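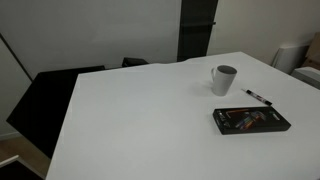
Learning to like tea again (and other September business)

I gave up tea for most of the summer. It wasn't a health thing, I'd just gone off it, the way you go off a song you've played too many times on a long drive. Every cup tasted of the cup before. So I drank squash like a seven-year-old and felt quite pleased with myself until the evenings started drawing in and I wanted something hot to hold on to.

What got me back was my mum's old recipe tin. My aunt passed it on to me when she moved to Istberg, and it's been sitting on top of my fridge ever since, looking at me. It's full of cards, cuttings, bits of envelope with "less sugar than it says!!" written on them, and right at the back there's a little grocer's booklet dated 1957 called Tea in the Home. I love it. It's very bossy. There's a whole page on warming the pot and another on what to do about visitors who arrive early (you give them the weaker tea, apparently, and save the good stuff for when everyone's sat down).

So I thought, right, I'll do what the booklet says for a month and see what happens.

The first thing I had to do was buy loose tea, which meant a trip to Jayawardena on the corner by the station. If you don't know it, it's the narrow shop with the green door and the brass scales, and you can't go in there for one thing. I came out with a bag of their breakfast blend, a smaller bag of something smoky that I already regret, and a packet of ginger biscuits that didn't make it home. The man behind the counter asked how long I brewed for and I panicked and said "until it looks right". He nodded very kindly and wrote a 4 on the bag, with "min" after it, underlined.

Four minutes is ages! I'd never noticed, having been a squash-the-bag-with-a-spoon person all my life. You can empty half a dishwasher in four minutes. You can also stand at the back door and look at the runner beans, which is mostly what I've been doing, and I think that might be the part I like best.

The booklet wants a teaspoon per person and one for the pot. I tried it. It was like licking a fence. Either teaspoons were smaller back then or people were tougher, so I've dropped the one for the pot and things are much more civilised now. I've also stopped bothering with the strainer it recommends and bought a pot with a basket inside, a Grolenent, second-hand, with a tiny chip on the lid that I've turned to face the wall.

Milk I'm not getting into. Well, briefly. I put it in after. My brother puts it in first and has sent me a long message about it which I haven't finished reading.

The smoky one, for the record, I have now tried three different ways. With milk it's horrible. Without milk it's like standing downwind of someone else's barbecue. Cold, with a bit of lemon, it was very nearly nice, but I don't think I'd go to the trouble again. If anyone local wants the rest of the bag, please come and get it, it's making the cupboard smell of kippers.

I mentioned all this to Mizanur Akanda at the allotments and he told me his grandmother boiled hers in a pan with the milk already in, plus cardamom and a frightening amount of sugar, and that anything else was just hot water with ideas. He's promised to show me how. I've bought the cardamom — 17 pods, because the packet split all over the kitchen floor and I had to gather them up one by one — and I'm waiting for him to get over his cold.

Other news, quickly. The beans are nearly finished and I've frozen far too many. The 30 bus has gone back to its old route past Flutomwood, so I can get to the library again without the walk up the hill (hooray). I've taken out a very fat book about lighthouses and I'm on chapter two. And the seed cake from the same tin came out flat as a slate, twice, so if you've got a recipe that works in a fan oven, pop it in the comments. I've still got half a jar of caraway seeds and I can't stand the stuff in bread.

Right, kettle's on. Next time it'll be the pan method, assuming Mizanur's stopped sneezing by then.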